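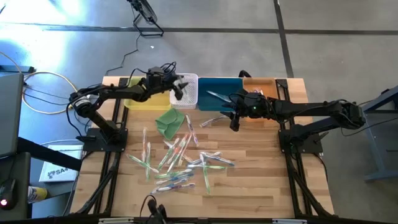
Toothbrushes spread out between two robot arms, with four containers along the far side of the table.

2018-08-29

The new river piece at Cherkaoui Hall is finally open, and I've been to see it twice already (three times if you count the night I only got as far as the lobby because the line went out the door). It's called Low Water, it was made by the Zurkano studio, and it takes up the whole west wall of the atrium, from the floor to the underside of the second balcony.

If you've missed the posters all over Grukdale, it's a wall of light and sound about our river and how it has changed since the mills closed. The Hirnolano arts fund put up the money back in March, after the old mural came down and left us with a big beige rectangle that I'd gotten weirdly fond of. The studio had the summer to build it. They used up every bit of that, and I hear there was still somebody on a ladder the morning of the opening!

The sound is what got me first. There are 1,061 short recordings in it, all made along the river, and the piece shuffles them so you get a heron, then a freight train a long way off, then two kids arguing about a canoe. Some of them are only a second or two long. I sat on the bench by the coat check and listened for my own dock, which squeaks in a way I'd know anywhere, and I'm pretty sure I caught it.
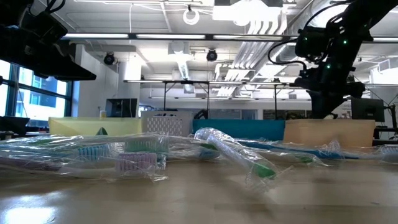

Arts & Exhibitions

One full cycle runs 17 minutes. It starts almost dark, with a thin blue line at knee height for the river in a dry year, and then the light climbs. By the middle of the cycle it's over your head and the whole atrium has gone a murky green – people around me got quiet at that point, even the school group. Then it drops again, slower than it came up, and leaves a brown band on the wall like the one you see on the bridge piers after a flood.

The heights aren't made up, either. The studio worked from the old gauge books at the lock house, 2,162 daily readings in pencil, and each reading gets its own moment on the wall. I'd never given the lock house any thought beyond it being a good place to park. Now I want to go look at the books, and the front desk says a few of them will be in the glass case by the stairs for as long as the piece is up.

I do have a gripe. The text panel is way over by the restrooms, in small gray letters, and it's the only place that explains the brown band. I walked right past it on my first visit and spent the whole time thinking the brown was a technical problem. A handout would fix that. So would a bigger sign, if anyone at the Hall is reading.

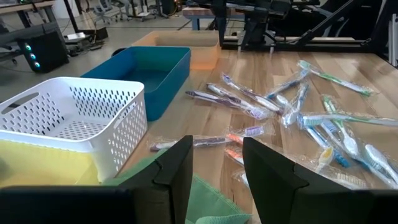 The wall itself deserves a look with the house lights up, which you get for a few minutes between cycles. It's made of 1,734 thin metal panels hung edge to edge, and the lamps sit behind them, so everything you see has come through holes punched in the metal. They're little diamonds, a lot like the ones in the sides of the white plastic basket in the photo just before this paragraph, only a good bit finer. Stand close and you see nothing but dots of light. Back up to the ticket desk and the dots run together into water. My advice is to do both, and to do the backing up carefully, as there's a step there that I found with my heel.

The panels move a tiny bit too. When the front doors open, the draft gets behind them and the whole river shivers. I asked at the desk if that was planned and was told it wasn't, but the studio liked it so much they asked for the doors to be left alone. Good call, I think. It was my favorite part on the second visit, when it was windy and the wall hardly held still.

Low Water is free and runs during regular building hours, with late opening on concert nights. You can come in at any point in the cycle, but I'd wait for the dark if you can stand to. The balcony has the best view of the high water and the floor has the best sound, and the elevator goes to both. Bring a sweater, they keep that atrium cold. The Hall says the piece stays up until next March, and after that the panels go back to the studio and the wall gets painted. They haven't picked a color yet. I'm putting in a word for beige.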